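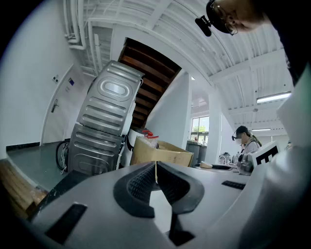
4 min read

Teach our robots how to tidy up: paid sessions at the Prikov Building, Zinodville

Dakomden is looking for people who are good with their hands and happy to spend a morning or an afternoon doing ordinary household jobs while wearing a camera. If you've ever hung up a towel, put away the groceries or picked a sock off a floor, you've already had most of the training (the rest takes us a bit under an hour, and it's fun).

The project is called Hutsuliak. We want robots to learn everyday tasks in everyday rooms, and the best way we've found so far is to let people show them. You hold a gripper in each hand, wear a small camera on your head, and do the job with the gripper fingers instead of your own. The movement of the grippers and the view from your head get recorded together, and that recording is what the robot learns from. There's no programming to do and you never have to draw a diagram of anything!

We have 1721 good recordings so far and want to reach 3000 before we close the books at the end of October. That's where you come in.

What you'd be doing

A session starts downstairs at the workbenches, where one of our crew helps you with the head camera and checks that the markers on your grippers are being picked up properly. You'll practise a few simple moves first: open, close, lift, pass from one hand to the other. Squeezing a trigger instead of pinching with your fingers feels odd for the first little while. Most people start out too fast, drop things, laugh, slow down, and then get quite good at it.

After that you get a card with a task on it. Some are short, like moving a cup from one side of a sink to the other. Others have several steps, such as gathering small items from a counter and sorting them into a box. You do the task, we reset the room, and you do it again a little differently. We change where things start, and we'd love you to change how you go about it too. Left hand first, right hand first, crouching, leaning, whatever you'd do at home.

Please don't try to move like a robot. Ragnvald Isaksson, our recording lead, has had to say this to every group, me included. Move the way you move. If you fumble a grab and recover, keep going, and tell us at the end of the take. Good recoveries are some of the most useful material we get.

Later on, if you enjoy the hand-held work, you can try remote control. You sit at a station and steer a real pair of arms with a set of handles while watching what the robot sees on a screen. It's slower and takes more patience, and we only offer it to people who've finished two hand-held sessions with us. Wálter Villca runs that side and is very keen to have more left-handed operators.

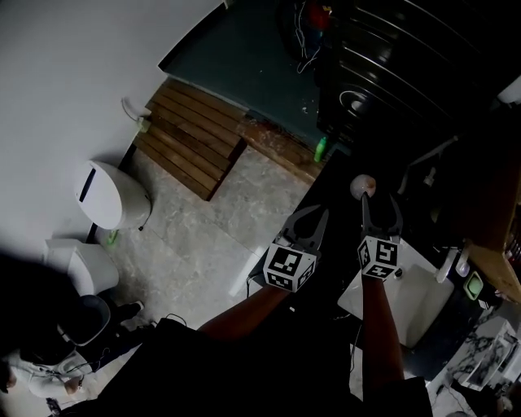 Do I need to know anything about robots before I apply?

You don't need any background in robots, computers or engineering. We teach you how to hold and use the grippers, and a crew member stays with you for your whole first session.

Who we're looking for

Adults of any age, height and build. We mean that. A tall person reaches into a sink at a different angle from a short person, and the robot should see both. You should be able to stand for stretches of twenty minutes or so, hold something in each hand, and read a task card in English. Glasses are fine under the head camera. Long hair is fine too, and we have ties if you'd like one.

We'd be glad to hear from people whose hands already know a trade or a habit well: cleaners, hairdressers, cooks, sewers, model builders, parents of toddlers, anyone who has worked in a hotel. We'd also be glad to hear from people who think of themselves as clumsy.

If you have limited grip strength or a sore shoulder, get in touch before you apply and we'll talk about which tasks might suit. Seated tasks come up fairly often at the benches.

Hours and pay

A session is four hours, including setup, training and two proper breaks. Mornings begin at 8:30 and afternoons at 1:15. Each session pays $100, by bank transfer, and you're paid for the full session even if our gear acts up and we have to stop early. You can book one session or come back several times. We ask that people do no more than one a day. Arms get tired, and tired arms make sloppy recordings.

Tea, coffee and fruit are on us. Bring a water bottle.

What to wear

Plain sleeves in any colour, nothing dangly at the wrist, and flat closed shoes. The ground floor is concrete and can be cool in the morning, so a sweater is a good idea. Please leave rings and bracelets at home or in a locker.

Your privacy

The head cameras record what's in front of you, which is mostly the grippers and whatever they're holding. Other people in the room may be caught in the background. Sound is not recorded. Faces are blurred before a recording leaves our own storage, and your name is kept apart from the footage. Vasylyna Pasichnyk looks after consent forms and will go through yours with you before anything is switched on. You can ask for your recordings to be removed up to a month after your session, with no effect on your pay.

How to apply

Write a few lines to Ruxandra Jitaru at the Hutsuliak desk, through the contact page on the Dakomden site. Tell us your rough availability, whether you prefer mornings or afternoons, which hand you favour, and one household job you're oddly good at. No résumé needed. Ruxandra answers everyone, usually within a few working days, and will send you a choice of session times and directions to the side entrance.

If you'd like to come with a friend or a partner, say so in your note and we'll try to book you at neighbouring benches.

I started on this project as a participant myself, folding facecloths very badly, and I've been here ever since. Come and give it a try!

Keegan Fairweather
Participant coordinator, Hutsuliak project
Dakomden, Prikov Building, Zinodville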